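Tema 4. La mano que habla: gesto y palabra en la conversación

Hoy entramos en mi parte favorita del curso. Cuando contamos algo, las manos suelen adelantarse un poco a la palabra (¡fíjense en la próxima sobremesa!), y ese pequeño desfase es una mina para quien estudia el lenguaje.

Distinguimos los gestos icónicos, que dibujan lo que se dice; los deícticos, que señalan; y los emblemas, con significado fijo dentro de una comunidad, como el pulgar arriba. La forma de los dedos importa tanto como el movimiento: juntos o separados, pueden cambiar el sentido.

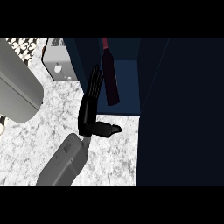 Maritza Palomino objetó en clase que los emblemas se parecen más a las palabras que a los demás gestos, y que habría que estudiarlos con el léxico. ¡Muy buena objeción! Kendon los colocaba cerca de las lenguas de señas en su continuo, así que va bien encaminada.

Para la próxima sesión: graben dos minutos de charla, con permiso, y transcriban gesto y habla en líneas paralelas. Anoten también las pausas.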